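Omora table cover and clip kit: two months on one folding station

I'll admit I rolled my eyes when this showed up on the order form. 149 dollars for a piece of green cloth and a bag of clips, sold as a "surface kit" for hand-held gripper work. We already had bedsheets. The pitch is that shirts slide less on it and the jaws don't scuff your table top. Fine. I put it on the station where we do garment folding and left it there from October on.

Setup took 15 minutes, most of it spent pulling the thing straight. The Omora sheet says to clip the far corners first, then smooth toward you. I did that. I also steamed it, which the sheet doesn't mention and should.

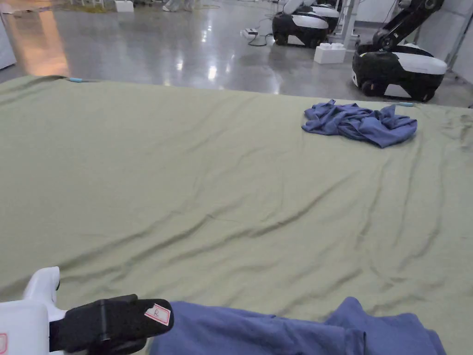

Photo: Wakthorpe bench notes

The long diagonal wrinkles are my main complaint. Two light-blue clips at the back corners hold the cloth where it is, but they do nothing for the slack in between, and I've re-stretched it more than 80 times. A shallow fold doesn't matter much when you're bunching up a T-shirt. It matters when you go in low with the jaw and want to pinch one layer of fabric and no more.

The color I have no quarrel with. Blue-violet knits stand out well against the olive green, even in a heap, and the sheen under our overhead lights is faint. Our old white sheet was worse.

Care of the grippers is where the claims get thin. Omora says the cloth "extends jaw life to 2,000 grasps between cleanings." Compared to what? I wipe the black fingers down at the end of each shift, same as before, and check that the R sticker is still stuck on the right one. The lint I get off them looks the same to me - maybe a little greener.

The clips are decent. Eynon sells a heavier one that bites harder, and if you do buy this kit I'd put those along the sides too. Lesville's cover has elastic corners but only comes in gray, and I haven't run it long enough to say more.

Would I buy it again? The cloth, at half the price, yes. The kit, no.

Posted 23 February 2026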